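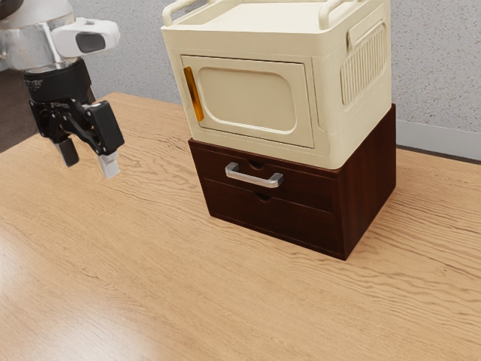
Estik, November 20, 2020

Minutes of the Penus Street Community Garden, fall wrap-up meeting

Okay, I'm typing these up the same night so I don't forget anything (last time I waited and got half the votes wrong, sorry again!). We met online, started at 7 and ran 45 minutes, and 17 plots had somebody on the call.

October minutes approved. One fix: the hose we voted to replace is the one by the east gate. The one by the shed is fine, please leave it alone.

Money. We have $2,000 in the account after the compost delivery. The Desmet seed order isn't in yet, so that number will drop. Plot fees stay the same next year, all in favor, and I was so glad we didn't have to go around on that one again.

Water. The city shuts off the line before the first hard freeze and we don't get to pick the day. If you still have kale or leeks going, fill your cans now and keep them next to your bed. I've got carrots in the ground myself, so I'm in the same boat!

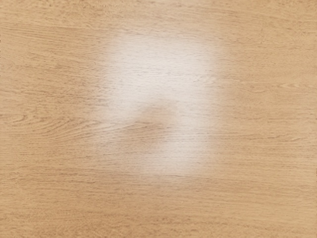 Back to the leeks for a second, because there was a long side talk about mulch. Straw is fine. Hay is not, it's full of seeds and we were all pulling grass out of the back row until July. Leaves are free and there's a big pile by the gate, so help yourselves.

Fence. The Vistance side is leaning again. We got one quote and it seemed high to most of us, so we tabled it until we have a second one. In the meantime please don't hang trellises on it, or bikes, or anything.

Waiting list. There are 5 families on it. We talked about splitting the two big corner plots and got nowhere. Motion to bring it back in the spring, seconded, passed, with two against.

Garlic. Still time to plant if you do it this week! Extra bulbs are in the tin box on the shed shelf, first come first served.

Next meeting is in January, same link. Send me agenda items before then, and yes, the chicken question can go on it.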